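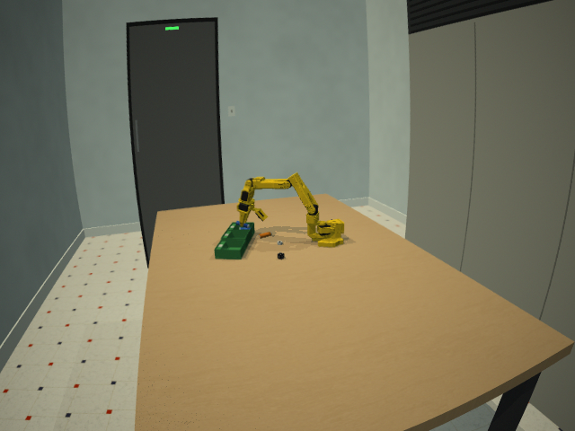
Yellow arm on a wood-grain tabletop.

Home News Reviews Hardware Events Forums

Mallell Cordeiro Wireless Controller Review

By Coralie McPhee
March 2022

The Cordeiro is the second gamepad from Mallell, and the first one the company has sold for both PC and phone. It comes in a plain cardboard box with a braided charging cable, a USB receiver and a folded sheet of instructions. There is no carrying case. I have used it as my main controller for 30 days, mostly on a desktop PC and for a few evenings on an Android phone.

Setup on the PC took less than a minute. You plug in the receiver, hold the center button until the light turns white, and Windows sees it as a standard pad. Bluetooth pairing with the phone was slower. The first two tries failed, and it only connected after I turned the receiver mode off with the small switch on the back. The instructions mention the switch but put it on the last page, under cleaning.

The shape is close to what most people are used to. The grips are slightly longer than on Mallell's older pad, and my hands did not cramp in long sessions. Rodrigo Matos, who covers racing games for us and has larger hands, found the shoulder buttons too close together and went back to his own pad after one evening.

The sticks are good. They have a firm center and I saw no drift in the time I had it. The triggers are smooth with a long pull, fine for Rundeo, where you feather the throttle through every corner, but slow for shooters. A trigger stop would have fixed this. The face buttons are quiet and a little soft. I missed a few quick double taps in the first days and got used to it later.

I was less happy with the d-pad. It is a single rocking disc, and diagonals come out when you want a straight up or down. In Pultanon, a 2D platformer with a lot of ladders, I fell off the same ladder 7 times before I switched to the stick. If you play fighting games, look at something else.

Mallell's PC software lets you remap buttons, change the stick curve and store three profiles. It works, but it asks you to make an account before you can update the firmware, and it opens itself at startup unless you dig through the settings. The phone app has only the remapping page.

Battery life was 10 hours on the receiver with vibration on. Bluetooth lasted a little longer. You can play while it charges, though the cable is short and the port sits in a deep slot that would not take either of my other cables. Keep the one in the box.

Vibration is strong and a bit buzzy. The headphone jack works over the receiver only, with a faint hiss at low volume.

Good: sticks, grip, easy setup on PC
Bad: d-pad, account needed for updates, short cable

I would buy it for racing and third-person games on a PC. For phone play, wait for a sale or for a better app.

Score: 7 out of 10

Recent reviews
Rundeo: Season Two, by Rodrigo Matos
Pultanon on Handheld, by Tahmineh Rashti
Budget Headsets Compared, by Ravindra Kanaujia
Desk Mics for Streaming, by Joaquim Azevedo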